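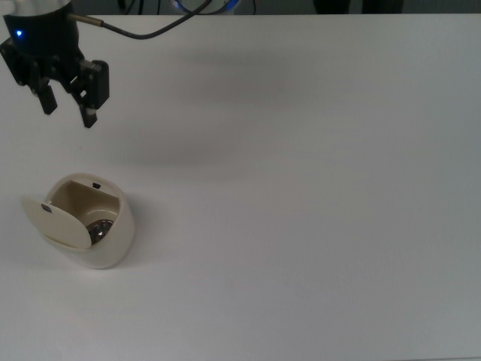 Viel freie Fläche: die weiße Tischplatte

Weiße Tische sind herrlich, wenn man sie hell hält! Ich wische meinen jeden Abend mit lauwarmem Wasser und einem Tropfen Spüli ab, dann trocken nach – dauert keine zwei Minuten. Gegen Teeränder hilft Natronpaste, rund 6 Minuten einwirken lassen.

Und mein Liebling für Krümel und Fadenreste: ein Mini-Eimerchen mit Klappdeckel, direkt am Platz! 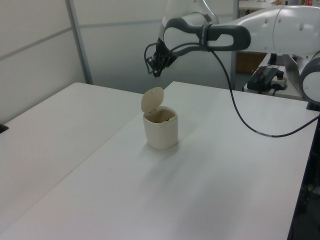
Cremefarbener Kleinbehälter, Deckel offen

Samstags leeren, ausspülen, offen trocknen lassen.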